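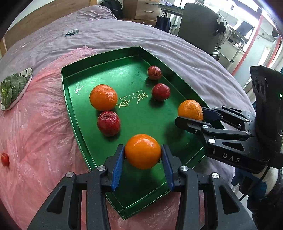
핸드헬드 그리퍼 양손 시연 데이터의 정제와 학습 절차

이 문서는 손에 쥐는 그리퍼 두 개로 수집한 과일 집기 시연을 정책 학습용 데이터로 변환하는 절차를 정리한다. 수집 도구는 Zokero, 데이터 변환은 Drokum, 학습 코드는 Eskola를 기준으로 한다. 장비 조립과 카메라 내부 파라미터 보정은 끝난 상태로 가정한다.

1. 과제 정의

대상 과제는 쟁반 위의 과일을 좌우 그리퍼로 하나씩 집어 드는 동작이다. 오렌지와 사과를 섞어 쓰면 크기와 표면 반사가 달라 파지 폭의 분포가 넓어진다. 한 종류만으로 학습한 정책은 파지 폭을 상수처럼 출력하는 경향이 있었다.

광택이 있는 금속 쟁반은 특징점 추적에 불리하다. 반사광은 카메라를 따라 움직이므로 정지 특징점으로 잘못 등록된다. 쟁반을 바꿀 수 없으면 3절의 마스크를 반드시 적용한다. 주름진 천이나 반투명 비닐이 바닥에 깔린 환경도 마찬가지다. 수집 도중 천이 눌려 움직이면 지도 전체가 어긋난다.

2. 수집

에피소드 하나의 길이는 18초를 넘기지 않는다. 시작 전에 두 그리퍼를 완전히 벌렸다가 완전히 닫는 동작을 한 번 넣는다. 이 구간은 파지 폭의 영점과 최댓값을 구하는 데만 쓰고 학습에서는 제외한다.

손목 시점 영상은 60 fps로 기록한다. 30 fps에서도 추적은 되지만 접촉 직전의 급한 감속 구간에서 자세 오차가 커졌다. 노출은 고정한다. 창이 있는 방이라면 커튼을 치거나 수집 시간대를 통일한다.

물체 배치는 에피소드마다 바꾼다. 배치를 바꾸는 동안에는 기록을 멈춘다. 맨손이 들어간 구간이 섞이면 4절의 필터로 걸러지지 않는 경우가 있다.

3. 자세 복원

Drokum에서 지도 생성용 영상을 먼저 처리한다. 이 영상은 물체를 건드리지 않고 작업 공간 주위를 천천히 돌며 찍은 것이어야 한다. 이어서 각 에피소드를 같은 지도에 정합한다.

마스크 영역은 다음과 같다.
- 자기 그리퍼의 손가락과 링크
- 상대 그리퍼와 그것을 쥔 손, 팔뚝
- 쟁반 안쪽의 반사면

상대 그리퍼를 마스크하지 않은 경우가 가장 흔한 실패 원인이었다. 두 그리퍼가 가까워지면 화면의 상당 부분이 움직이는 물체로 채워지고, 추적기가 이를 배경으로 받아들인다. 결과 궤적에서 한쪽 손이 순간적으로 튀면 이 항목부터 확인한다.

양손의 상대 자세는 공통 지도 좌표계에서 계산한다. 좌우 기록의 시각 차이는 하드웨어 타임스탬프로 맞추고, 남은 오프셋은 동시 개폐 동작의 파지 폭 곡선으로 교차상관을 구해 보정한다.

4. 필터링

Gorard 스크립트는 세 조건을 검사한다. 자세 유실 프레임의 연속 길이, 인접 프레임 간 이동량, 파지 폭의 범위 이탈이다. 우리 수집분에서는 검사를 통과한 에피소드가 466개였다. 통과분도 궤적을 영상에 겹쳐 표본으로 확인한다. 파지 폭 곡선이 평탄한데 물체가 올라가지 않는 에피소드는 헛집기이므로 별도 태그를 붙인다.

5. 학습

입력은 좌우 손목 영상, 상대 자세, 파지 폭이다. 행동은 현재 손 좌표계 기준의 상대 궤적으로 표현한다. 절대 좌표를 쓰면 수집 장소가 바뀔 때 성능이 크게 떨어졌다.

확산 정책의 기본 설정에서 바꾼 것은 두 가지다. 관측 지연을 실제 로봇의 측정값으로 맞추었고, 학습은 90 에폭에서 종료했다. 이후 구간에서는 검증 손실만 증가했다. 헛집기 태그가 붙은 에피소드는 제외하고 학습한다. 포함한 경우 정책이 빈 손가락을 닫은 뒤 그대로 들어 올리는 동작을 재현했다.

6. 점검

실기 평가 전에 기록된 관측을 정책에 넣어 출력 궤적을 그려 본다. 좌우가 뒤바뀐 출력은 대부분 채널 순서 문제다. 파지 폭의 단위(m 또는 mm)도 함께 확인한다.

댓글 3

gripper_note
3절 마스크에서 상대 그리퍼는 고정 다각형으로 되나요, 프레임별로 분할해야 하나요?

작성자
프레임별 분할입니다. 고정 다각형은 자기 손가락에만 사용합니다.

slam초보
교차상관 결과에 봉우리가 두 개 나오길래 봤더니 개폐를 두 번 했습니다. 첫 번째 구간만 잘라서 해결했습니다.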